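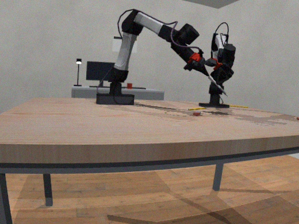

Huiling Lu had been at Hakar for eleven weeks when they gave her the pear problem.

Hakar made snack pies. There was an apple one and a cherry one, both sold in a box of eight, and every May the company put out a third flavor that stayed on shelves until the warehouse ran dry. The third flavor had been peach, then key lime, then something called Campfire that came back on trucks. This time it was going to be pear and ginger, and the filling leaked.

"It only leaks at the seam," said Bram Mulder. He ran the test kitchen and had a pie open on a sheet of parchment. "The ginger syrup is too thin. It gets under the crimp before the crust sets."

"Then make it thicker."

"I did. Now it tastes like glue."

She tried it. It did taste a little like glue.

The marketing people had already bought the boxes. They were pale green with the word Hao on the front in gold, which was the name of the pie. Yiran Feng had picked it and had told everyone that it meant good, and that it was short enough to print large. He came down to the kitchen twice that morning to ask how it was going.

"The Gevport stores want samples by Friday," he said.

"They'll get samples," said Bram.

"Ones that don't leak."

Bram wiped his hands and didn't answer.

Huiling took the recipe sheets home. Her apartment was on the second floor over a tire shop in Dudside, and the oven ran hot – she had learned to set it low and check early. She baked four batches. The first one leaked. The second one leaked on one side. For the third she cooked the pears down for an hour with no syrup at all, just the fruit and some grated ginger, and let it cool before she filled the crust. That one held, but there was hardly any ginger in it by the time you swallowed. For the fourth she put the ginger in the dough.

She ate one standing at the sink at midnight. Then she ate another.

In the morning she put the rest in a bread bag and carried them in. Bram broke one in half and looked at the seam for a long time before he took a bite.

"Ground or fresh?"

"Ground. In with the flour."

"The line can do that," he said. "It's one more bin."

Ibsa Gidey from the plant came up at noon and wrote down the amounts. He wanted to know what an hour of cooking would do to his kettle schedule, and when she told him she didn't know, he said he would find out. The kettles held 680 pounds each. He called back before three and said it could be done if they started cherry earlier.

Yiran came down a third time. There was one pie left on the parchment, and he picked it up and turned it over to check the bottom.

"It's dry," he said.

"Yes," said Huiling.

"The box says syrup. It says it right on the side, real ginger syrup."

Bram sat down on the stool by the mixer. Huiling looked at the stack of flat green boxes against the wall.

"How many of those did you buy?" she asked.

Yiran finished the pie before he told her.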